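Sorting firm at Gurnthorpe brings in two-armed cells, and the staff change places
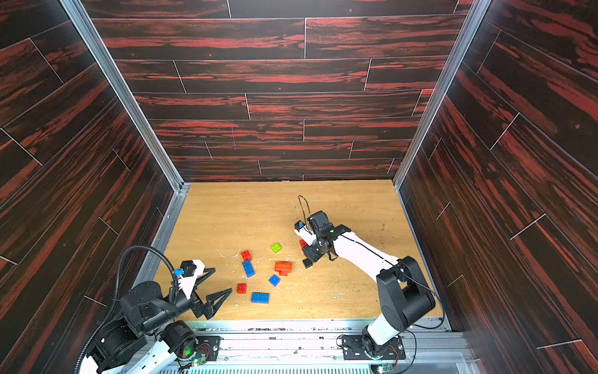 Two robot arms over a board of toy building bricks at the Kemis workshop in Gurnthorpe.

Kemis, the company that buys used toy bricks, sorts them and sells them again, has started to move part of its sorting work in Gurnthorpe to robot arms. The first cell has been in daily use since June. A second one is ordered and should be ready before the winter, when most of the parcels arrive.

The firm employs 31 people at the site. According to the management no one will lose a job because of the machines, but for many of them the working day already looks different. Until the spring, sorters sat at long tables for a whole shift and picked bricks by colour and by size. Now they change place every two hours, and one person in each shift is responsible for the cell.

"The first weeks were not easy," says Cecilia Annan, who has worked in sorting for six years and was among the first to be trained. "I was used to looking at bricks. Now I look at arms that look at bricks, and I must decide when to stop them. In the evening my hands are less tired, but my head is more tired."

The training takes 70 hours, and it is given partly by Kemis and partly by Torres, the company that installed the cell. It includes cleaning, changing of the fingers, restarting after a stop and a day about safety. Those who finish it are paid one grade higher. So far six employees have done so, and four more will begin in the autumn.

The two arms share one wooden board. The bricks are put on it in small portions, and the arms have to take them up one after another. Large deliveries are still divided by hand before they come to the cell, and everything that is broken, dirty or not a brick at all must also be taken out by a person.

Production manager Thijs Verschueren says that the cell handles almost 230 bricks in an hour on a good day. An experienced sorter is still much faster. "Speed was never the reason for us," he says. "We had many people with pain in the wrist and the shoulder, and we could not find enough new people for the late shift. The cell can do the dull part of the late shift, and it can do it slowly."

The staff representative, Qusai Khasawneh, is positive but wants more on paper. He asks for a written promise that the hours saved will go to inspection and repair of sets, the work most sorters prefer. He also wants the person at the cell to have a colleague nearby at all times. "At ten in the evening you can be alone with it for a long time," he says. "People do not complain about the machine. They complain that there is nobody to talk to."

The management has agreed to the second point. The first will be discussed when the new shift plan is made.

Customers should not notice much. Orders are still packed by hand, and the packing hall was not changed. A similar cell is planned for the smaller workshop in Fliltton, where Veerle Timmermans leads a team of eight. She has asked that two of her sorters may first spend a week in Gurnthorpe – on the late shift, so that they see how it is at its quietest.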